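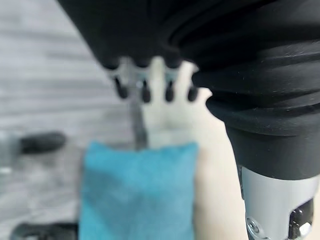
Wrist camera view full of sleeve and fingers – still worth recording towel examples?

Posted by Rasha Azar in Teaching and Demonstrations

Hi all! I've been reading this board for months and finally have something worth asking. I'm gathering examples so our arm can learn to pick up and fold small towels, and I'm having a great time with it, but I've reached the point where I want a second opinion before I record a lot more.

The photo is straight from the wrist camera. The black shape across the top and down the right is the gripper housing in its fabric sleeve, and the four dark blobs hanging under it are the fingertips. The turquoise towel is down at the lower center. As you can tell, the towel gets a pretty small share of the picture, and the fingertips are out of focus.

What we have so far is 227 recorded tries. I kept 199 of them and set aside the rest because the person driving lost the towel completely or the recording stopped early. All of them use the same turquoise towel. Majdi Issa and I take turns driving the arm, and we each have our own style (he comes in fast and flat, I creep down from above and pinch).

My worries, in no special order:

The sleeve takes up a lot of room. It bunches into folds at the top, and the folds move when the wrist turns. Will the model start paying attention to the folds?

The fingertips are blurry. The camera is fixed focus and I can either have them sharp or have the towel sharp.

There is other stuff lying on the floor. You can see a couple of dark things over on the left side. I never tidied up between sessions, so those come and go through the whole set.

We do have a second camera on a stand looking at the whole work area, but for the first 101 tries it was running on a different clock and I don't fully trust the timing.

So, do I keep going, fix the view and start over, or fix the view and keep both? The software is Karkcombe, if that matters, with the standard recorder. Thanks in advance – this is the most fun I've had at work in years!

Harvey Cormier
Member, Helpful Poster badge

Oh, I love this kind of problem! Please don't throw anything away yet.

Start with the sleeve. It looks huge to you because you're a person and you want to see the towel. To the model, a patch that looks nearly the same in every recording is mostly something it learns to skip over. Fixed clutter from the robot's own body is normal in wrist views and I have trained on much worse. The moving folds are a slightly different matter. If they bunch up in a certain way only when the wrist is turned a certain way, they're telling the model about the wrist angle, and it already gets that from the joint readings. Where you can get hurt is if somebody takes the sleeve off to wash it and puts it back on differently. Then all the folds land in new places and the model has never seen them. So either pin the sleeve down now, or deliberately shift it every so often while you record so that it sees plenty of arrangements. I do the second one. I also give mine a pass with a lint roller, though that's more about my own peace of mind (yours has some specks on it over by the right edge, nothing I'd lose sleep over).

The blur: leave the focus on the towel. You want to see the cloth edge and how the pile lies when the fingers close in. The fingertips only need to be good enough to tell open from closed, and their positions are coming in as numbers anyway. Do check that the towel really is the sharp part at the distance where the grasp happens, since a fixed lens that is crisp at arm's length can go soft right when you need it.

What would worry me more is one towel. All 199 keepers are turquoise! A blue towel against a gray floor is about as easy as it gets, and your model may well learn "go to the blue" and nothing else about towels. Get a gray one. Get a white one too, because you have that pale surface right next to the work area and a white towel beside it will be a real test. Get one with stripes, one that's thin and worn out, one with a tag. I'd rather have 22 tries on each of several towels than another big pile on this one.

On the driving styles, keep both but write down who drove each try. If training goes mushy, with the arm coming in halfway between fast-and-flat and slow-and-pinchy, you'll want to be able to train on one driver alone and compare. We had that exact trouble on a cup job at Voltura and the driver labels saved us weeks.

Good luck, and please post how it goes!

Nizar Rawashdeh
Member

tilt the camera. we had the same thing, a few degrees made a big difference. also clean the floor

Sawsan Rawashdeh
Moderator

Agree with nearly all of Harvey's post. A few things to add, mostly about the bookkeeping.

If you tilt or move the camera, treat everything after that as a new set with its own name and its own calibration. Don't mix the two until you have trained on each one separately at least once. I keep a plain text note in each folder with the date, camera position, towel, driver, sleeve on or off, and anything odd. It takes a minute and you will be very glad of it in March when you can't remember which folder was which.

I would not clean the floor, or at least not for every session. Things that come and go at random are good for you. What you don't want is an object that's only there when the task goes well. Look back through your set-aside tries and see whether the floor items line up with those. If they don't, leave them be.

For the first 101, don't guess at the timing. Find a moment both cameras can see, such as the fingers closing, and step through each recording to measure the gap. If the gap stays the same from the start of a try to the end, you can shift one stream and keep everything. If it grows, use only the wrist view from those and let the stand camera start from try 102. The Karkcombe recorder lets you mark a stream as missing, so you don't have to make two separate sets.

Also, please keep the failed ones. Put them in a folder of their own with a short reason for each. A try where the driver loses the towel, goes back and gets it is worth a lot, and I'd move any of those into the keepers. Recoveries are the hardest thing to collect on purpose.

Comment from Rasha Azar

Thank you all so much! I went back through the set-aside folder and several of them are recoveries, so those are going back in. Majdi is picking up a stack of mismatched towels tonight. I'm leaving the camera where it is until we've trained once, then I'll try Nizar's tilt as a separate set. Sawsan, would you measure the gap on every one of the 101 or just a sample?

Comment from Sawsan Rawashdeh

Every one, I'm afraid. Put some music on. Check the start and the end of each – the middle can wait unless those two disagree.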